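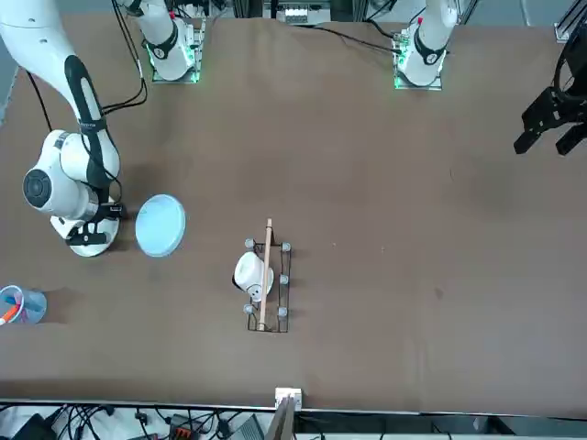 Hands on the leader

Skarnero's two-arm cell in Maltholm learns tabletop work from people. An operator at a second pair of arms moves them by hand, and the arms over the table follow. Joint angles, gripper openings and camera frames are logged together, and the log is what the policy is trained on.

The current task set is kitchen clutter: lids, mugs, a wire rack. A mug on its side is harder than it sounds. The gripper has two fingers and no sense of touch, so the operator judges contact by eye and by the slight lag in the follower. Flat lids are worse. New operators tend to press down on them, and the force limit stops the arm.

The software, Avram, discards any run with a stop in it. By January the team had kept 2739 demonstrations. Its earlier target was 1000, set when each object was to start from a marked position. Dropping the marks made the data more varied and the first policies noticeably worse – the grasp point wandered, and the arms often closed beside the mug.

Sessions are limited to 30 minutes. After that, operators pause more in mid-air, and the policy learns the pauses too. Baria, which supplies the leader arms, has since lightened the wrist joint. Skarnero fitted 3 of the new wrists for comparison and is still logging with both versions – the old one drifts slightly when released.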